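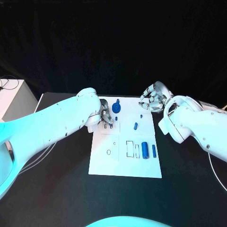

How I score pegboard runs by phase (and why I stopped using pass/fail)

Last updated 9/15/24

If you do any kind of two-arm assembly work, you probably started out like I did, with a spreadsheet that had one column called "success" and a whole lot of zeros in it. I ran 70 trials that way in March and learned pretty much nothing! A policy that can't find the peg at all got the same zero as one that picked it up beautifully and then jammed it on the rim. So I switched to scoring by phase, and a few people have asked me to write it up.

You need recorded joint states, a head camera view, and a task you can lay out the same way twice. Mine is a white board with outlines on it and a set of blue parts that belong in particular spots. Print yours, cut it, tape it down, whatever, as long as it doesn't slide.

Step 1. Write down your phases before you run anything

I use 4: reach, grasp, carry, seat. I tried a longer list early on (it had "pre-grasp" and "settle" and something I called "wiggle") and I couldn't score the same run the same way two mornings in a row. Keep it short.

Each phase needs an end you can point to in the log. Reach ends when the fingers first touch the part. Grasp ends when the part leaves the surface, or starts moving with the hand if you're sliding it. Carry ends when the part first touches the target area. Seat ends when the hand has opened and backed off.

Step 2. Fix the start layout

Pick a layout, save a still from the head camera, and overlay it at half transparency on the live view when you reset. I used to eyeball this. Bad idea — a peg that starts a little closer to the hand makes your reach numbers look fantastic.

Step 3. Run in blocks

I do 35 runs per policy and then swap. If you're comparing two policies, alternate the blocks so that any drift in the arms hits both. Log every run, including the ones where you hit the stop button. Those go in as a fail at whatever phase you were in.

Step 4. Mark the phase boundaries

My little script (it's part of Cliltance, the logging tool we use) guesses the boundaries from finger current and wrist speed. Then I scrub through and fix the guesses by hand. It's worst on cylinders lying on their sides, because the fingers close in stages as they wrap around and the script thinks the grasp is over way too early. Those I just mark by eye from the video.

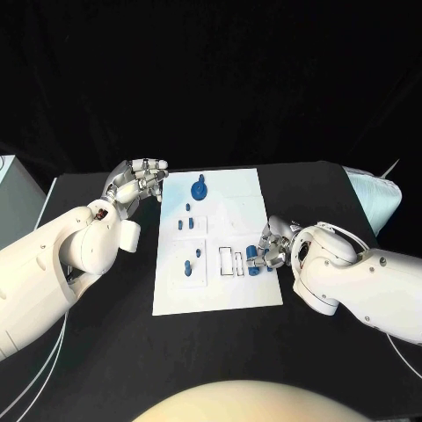

Ylva Lindqvist wrote to me that she'd stop trusting finger current for the grasp boundary altogether. On her setup the current spikes whenever a knuckle brushes the table, and she gets cleaner marks from the relative motion between wrist and part, even with a noisy tracker. She also splits seat into contact and release, because most of her failures come from the part sticking to a fingertip on the way out.

I've since tried the relative motion thing and yes, it's better for anything that gets lifted. For short slides I still go by eye. Splitting seat is a good call if you have sticky fingertips, so add it if release shows up a lot in your notes.

Step 5. Report conditional rates

For each phase, divide the runs that finished it by the runs that started it. That's all! A policy with a great carry rate and a rotten seat rate needs different training data than one that never gets a grip, and now you can see which one you've got. In my case seat was dragging everything down, so I collected 300 extra demos of only the last bit of the motion and left the rest of the set alone. Seat went up, reach didn't budge.

Put the raw counts next to the rates. If only a handful of runs ever got to seat, people should know that before they get excited.

One thing I still haven't sorted out is regrasps. Right now a drop during carry is a carry fail even if the hand goes back and gets the part, and I keep a separate column for the recoveries.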